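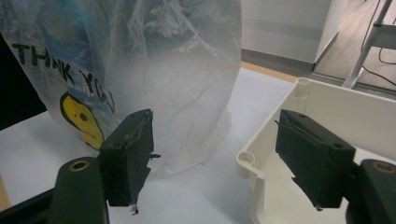 袋子上的“谢谢”

我在Gosovdale住了七年，厨房水槽下面的柜子里一直塞着塑料袋。大部分是薄的那种，白色或者半透明，一抓就响，上面印着THANK YOU，有的还印一张黄色笑脸。搬来之前我以为自己不是囤东西的人，后来发现只要每次买菜都接过一个袋子，柜门很快就关不上了。

去年十月，镇上的店开始讨论还要不要给顾客免费袋子。意见分成两边，一边说应该全部停掉，一边说停掉会得罪老顾客。我两边的话都听了一些，觉得大家谈得最少的是袋子本身：它装什么好用，装什么多余，拿回家以后怎么办。我的看法是，薄塑料袋可以留，但不应该自动给；尤其是已经有包装的零食，不该再套一层。

先说它的好处。薄袋子轻，便宜，折起来不占地方，能装湿的东西。从菜场买一把带泥的葱，或者一条鱼，装在布袋里回家就要洗布袋，装在薄袋子里，到家把袋子冲一下晾着就行。外卖汤水漏了，外面有个袋子兜着，至少车座是干净的。说这种袋子一无是处的人，多半不常买鱼。

它还有一个好处是能看见里面。半透明的袋子装什么，隔着大致能认出来，放在冰箱里不用一个一个打开。我母亲冻饺子一直用这种袋子，袋口拧两圈压在下面。后来我给她买过带拉链的厚袋子，她用了一阵又换回来了，说拉链那里总结霜，捏不紧。

坏处也清楚。薄袋子容易破，底角碰到盒子的硬边就是一个洞。破了以后既不能装东西，也很难处理，风一吹就挂在树上。我们这条街的排水口每年秋天都要清，掏出来的除了树叶就是袋子，字都还在，谢谢两个词看得清清楚楚。

真正让我不满意的是用在哪里。自立袋装的零食现在到处都是，底部撑开能站住，上面封口，有的还带拉链。这种包装本来就是为了单独拿着走的：防潮，不怕压，脏不到别的东西。可是到了收银台，它还是会被放进一个薄袋子里，再递给顾客。

我在Curkia排队时留意过。前面的人买一袋零食，收银员扯一个袋子，撑开，放进去，提起来，转一下把提手朝向顾客。整套动作很熟练，没有问一句话。顾客走到门口，把零食从袋子里拿出来撕开，袋子团成一团塞进口袋。从扯下来到变成一团，这个袋子走了不到20步。

我后来问过店里的Idris Rowlands，为什么不先问一声。他说问了反而慢，有的顾客会愣一下，有的会说随便，后面的人就开始看表。给一个袋子最省事，谁也不会因为多拿一个袋子投诉。这个解释我相信。收银台的很多习惯都是为了省那两秒钟，时间长了就成了规矩。

可是省下来的时间最后都转到了别人家里。袋子拿回去要抖平，要折，要找地方放。不折的话就是一团，一团一团堆在柜子里，要用的时候抽出一个，带出来一串。扔掉当然可以，但大多数人扔一个完好的袋子时会犹豫，于是先留着，留到破为止，中间一次也没用过。

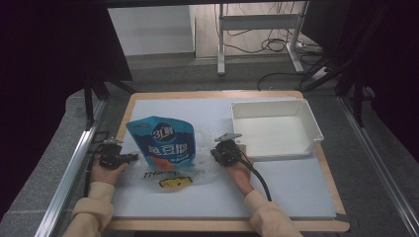
零食袋和薄塑料袋摆在一起，差别很容易看出来。自立袋挺括，印得满满当当，品名很大，颜色很重，下面多半还有食物的图，站在那里就能看。薄袋子一放下就瘫了，皱成一片，字也跟着歪。前者花了心思，后者几乎没有。把花了心思的那个装进没花心思的那个里面，等于把前面的工夫遮掉一半，也没有保护到什么。

有人会说，提手是有用的，自立袋没有提手。这一点我同意，买得多的时候确实需要。两三样散的东西抱在怀里上楼梯，钥匙都掏不出来。所以我说不该自动给，没有说不给。买一袋零食和买一堆零食是两种情况，收银员看一眼就知道，用不着定多复杂的规矩。

也有人会说，收费就能解决。Bunport那边的店早就收费了，我每个月去一次，观察到的情况是，头几个星期大家都自己带袋子，后来多数人习惯了付那一点钱，袋子照拿。钱太少，少到不值得记住。要是收得多，买鱼买葱的人又吃亏，因为他们是真的需要。收费对谁都一样，需要不需要它分不出来，这是我不太赞成单靠收费的原因。

还有人主张全部换成纸袋。我用过一段时间纸袋，装面包很好，装冷冻的东西不行，走到半路底就软了。纸袋做得厚，提着手疼；做得薄，提手先断。而且纸袋更占地方，我的柜子装不下多少。换材料听起来进步，实际上只是把问题换了个样子，该多给的还是多给。

另外一个常见的办法是托盘和盒子。有些店把小包装放在白色塑料浅盘里卖，四周有边，看着整齐，拿回家以后比袋子更难办。袋子至少能折小，浅盘折不了，只能叠着放，尺寸不一样又叠不齐。我家有一阵子拿它装螺丝和皮筋，装到后来螺丝没有盘子多。浅盘适合留在店里反复用，摆货的时候装，卖的时候把东西拿出来。让顾客连盘子一起带走，我看不出有什么道理。

说到家里怎么处理，我的做法很普通，写出来供参考。

袋子拿回家当天就处理，隔夜就不想动了。先看里面有没有碎屑，有就倒掉，沾了油的直接拿去装垃圾。干净的放在桌上，从底往提手方向抹，把气赶出去，沿长边对折两次，再从底部卷起来。不用打结，打结的袋子以后很难解开，解的时候常常扯破。卷好以后立着放进一个空抽纸盒，从上面抽着用。

盒子满了就不再收。这一条最要紧，比怎么折重要得多。满了以后再去买东西，就得从盒子里拿一个带着出门，或者在收银台说一声不用。没有这个上限，折得再整齐也只是整齐地囤。

零食的自立袋我也留一部分。带拉链的剪开以后还能封上，洗净晾干可以放茶叶、放种子。晾的时候要倒扣在筷子上，口撑开，不然底部的折缝里总有水。没有拉链的就不留了，用夹子夹着也行，但柜子里一旦全是夹着夹子的袋子，找东西就慢，最后过期的也不少。

Tegwen Llewellyn看过我的抽纸盒，说这样太麻烦，她家是一个大袋子装所有小袋子，挂在门后，几十年都这么过来的。我没有说服她，也不觉得非要说服。门后挂袋子的人家，袋子其实用得很勤，倒垃圾、包鞋、装湿雨伞，伸手就有。她的袋子进得多出得也多。真正浪费的是进得多而不出的人家，包括从前的我。

再说那两个词。店家在袋子上印THANK YOU，用意是好的，买这种现成图案的袋子也比自己设计便宜，整箱进货，一箱3,000个，打开就用。可是印在每个袋子上的谢谢，看多了和没有印差不多。我记得住的几次谢谢，都是有人开口说的。Craddock街口的面包店，老板把面包递过来时会说一句，面包是用纸裹的，上面什么字都没有，我一直去那家。

我不是要求收银员多说客气话，他们站一天已经够累。我的意思是，多出来的那一句话可以换成“要袋子吗”。这句话花的时间和撑开一个袋子差不多，顾客听了也不会觉得被怠慢。要的人照样拿到袋子，不要的人少了一件回家以后的杂事。店里一箱袋子能多用些日子，进货的钱也省下一点。

起初顾客可能不习惯。我试过在别的城市被这样问，第一反应也是愣住，好像要做一个决定。问过几次以后，走到收银台之前我就想好了，有包往包里放，没包就说要。习惯改起来比想象中快，前提是店里每个人都问，不能今天问明天不问。

对顾客这一边，我也有一点要求。既然说了要，就把袋子用完。装过一次菜的袋子还能装第二次，提手松了可以套垃圾桶，套不住了再扔，扔之前打个结，免得被风吹走。当场把零食拿出来、袋子塞进路边花坛的人，没有资格抱怨镇上收袋子的钱。

生产零食的厂家能做的也有。自立袋封口以上常常留一截空边，开一个能伸进手指的孔并不难，有些洗衣液的补充装早就这样做了。有了孔，一袋东西钩在手指上就能走，收银台连问都不用问。我知道改模具要花钱，孔的位置还要避开封口，但这笔钱花在包装上，总比让每家店再补一层薄膜合理。

镇上现在还没有定下来。我听说有几家店打算先试着问一问，也有几家准备直接收费。我倾向于前一种，试一个季度，看看袋子少用了多少，再决定收不收钱。要是问了以后大家还是全都要，那就说明我判断错了，到时候收费我也没有意见。

我家水槽下面的柜子已经能关上了，抽纸盒还剩半盒。昨天买鱼，我要了一个袋子，回来冲干净，现在晾在水龙头上。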